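The petition people were outside the library again on Saturday, both kinds, ten feet apart.

Dindo Fajardo wants the Iston zoning vote thrown out because 417 residents signed against it. Last fall he told me petitions were "mob rule with clipboards." That one had 3000 names and went the other way, so I guess the mob got smaller and wiser.

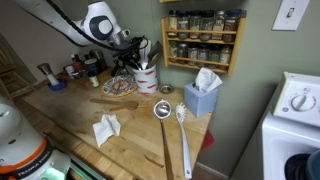

Carmela Bravo's side is no better. They loved local control right up until the locals disagreed with them, and now the state should step in — for our own good, of course. I asked her which decisions a town should get to make. She said it depends. On what? She had to go talk to someone.

I signed neither sheet. Both of them told me I was helping the other one.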